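How to mark a bench top for bottle placement with floor tape

Revised 2022-12-26 by Halyna Palamarchuk
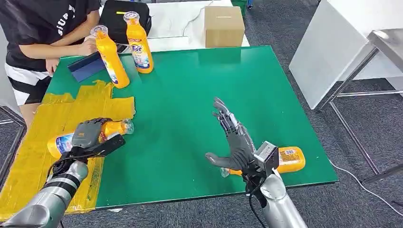

Green-topped table with yellow tape across the left part of the front edge. Bottles lying down and upright.

Scope

This page covers laying out a tape patch on a smooth table top, and setting out liquid detergent bottles on and around it. It applies to hard, glossy surfaces. It does not apply to bare wood, textured laminate or cloth-covered tables, where the adhesive behaves differently. See the Bozkurt room notes for those.

What you need

Yellow vinyl floor tape, 2 inches wide
Scissors or a utility knife with a fresh blade
Isopropyl alcohol and two lint-free cloths
A steel rule
A plastic scraper or an old store card
Bottles of liquid detergent, all the same size, caps on
A fine-point marker
A folder or clipboard for the layout sheet

Masking tape can be substituted for short jobs. It tears at the edge when lifted and leaves more residue after a few days.

Step 1. Clear and clean the surface

Take everything off the half of the table you are going to tape. Wipe the surface with alcohol, working from the back toward the front edge, then wipe again with the second cloth. Detergent film is the usual cause of tape that will not stick. A single drip dries clear on a dark top and is easy to miss, so tilt your head and check against the light.

Let the surface dry for five minutes.

Step 2. Set the outline

Decide how many bottles will lie on the patch at once. For one bottle on its side, the patch should be longer than the bottle by at least a hand's width at each end. Mark the back two corners with the marker on small scraps of tape, not on the table.

If the patch is to reach the front edge, the front corners do not need marks. The tape will run past the edge and be trimmed or folded in Step 4.

Step 3. Lay the strips

Start at the back line. Anchor the left end of the strip with a thumb, pull it out to the right with light tension, and press it down from left to right. Do not stretch it. Stretched vinyl shrinks back overnight and the ends lift.

Lay the next strip so that it overlaps the first by half an inch. Continue toward you until the patch is covered. All overlaps should run the same way, with each new strip on top of the last. A bottle sliding toward the front then passes down off each lap without catching.

Burnish each strip with the scraper before laying the next one. Bubbles smaller than a grain of rice can be left.

Step 4. Finish the front edge

There are two ways to do this.

Trimmed edge: cut the tape flush with the front of the table. Hold the knife flat against the rule and make one pass. This looks better and lasts longer, but the blade can mark the edging.

Free edge: leave the tape hanging past the front. This is faster and easier to peel off later. The corners of a free edge curl, and sleeves and cables will catch on them. To reduce curl, round each corner with scissors to the radius of a dime.

Kevser Ağca prefers a third method, folding the overhang under the table top. It holds well if the underside is clean. On most of our tables it is not.

Step 5. Place the bottles

Check every cap before laying a bottle down. Turn it until it stops, then invert the bottle over a cloth for ten seconds.

Lay the bottle on its broad face with the main label up. Note the cap direction on the layout sheet as left, right, front or back, always as read from the front of the table. When two bottles are laid side by side, leave room for an open hand between them.

Keep spare bottles at the back of the table. Standing spares take less space and their labels can be read from the front. When a spare has to be tilted to check the label, keep hold of it until it is upright or flat. A full bottle that tips will roll farther than expected on a glossy top.

Step 6. Record the layout

Fill in one line per bottle: position, lying or standing, cap direction, label side. Use Parneo sheet 331 or any ruled paper. Tetsuya Yokoyama keeps the completed sheets. Store the folder on the table, clear of the patch.

Removal

Lift one corner and pull the strip back on itself at a low angle, slowly. Remove the strips in reverse order, front first. Rub any residue with alcohol and let it sit for a minute before scraping. Repeat as needed.

Faults

Tape lifts at the back line: surface was not clean, or the strip was stretched. Replace the strip.
Bottle slides off the patch: table is not level. Check the feet before adding more tape.
Strips separate at the overlap: overlap is under half an inch.
Label peels when the bottle is lifted: residue on the patch. Wipe with alcohol.

Corrections to Eirini Pappas, Zakton bench notes, page 13.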